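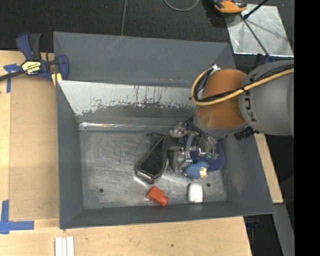 Figure 3. Sorting bin with painted walls and bare metal floor.

Section 3: Setting up and looking after the bin

The Firketti sorting bin is supplied with the walls painted grey and the floor left unpainted. Marks on the floor are normal in daily use. Worn paint on the walls should be checked as described in steps 5 to 7.

Positioning

1. Clear the work surface and wipe it down. Grit under the bin will scratch timber.
2. With a second person, lift the bin by the underside. Do not lift it by the top edges of the walls.
3. Set it down and press on each corner in turn. If it rocks, fit the adhesive pads from the hardware bag.
4. Leave 30 cm clear on the side you load from.

CAUTION: Cut edges may be sharp. Wear gloves until the bin is in its final position.

Checking the walls and seams

5. Empty the bin completely.
6. Run a gloved hand along the rear panel, where most of the scraping happens. Flaking paint should be sanded back with fine paper and touched up in matte grey.
7. Look along the rear edge of the floor. Clear tape over a seam can wrinkle with use. Replace it if an end has lifted or small parts are catching underneath.
8. Let touch-up paint dry overnight before reloading.

Cleaning the floor

9. Brush out dust and loose bits. Don't use a hose.
10. Wipe with a damp cloth and a little dish soap, then dry with a clean rag.

NOTE: Swirl marks and light scratches in the floor do not need to be polished out. Abrasive pads will add more of them.

NOTE: Keep any holes in the floor free of tape and paint.

Loading

Place items on the floor one at a time. Don't drop heavy pieces from the top of the wall. Keep the load below the lowest wall edge.

Replacement tape and touch-up paint can be ordered from the Dronville parts counter. Quote the model name, Erunow, with your order.

Revised June 2025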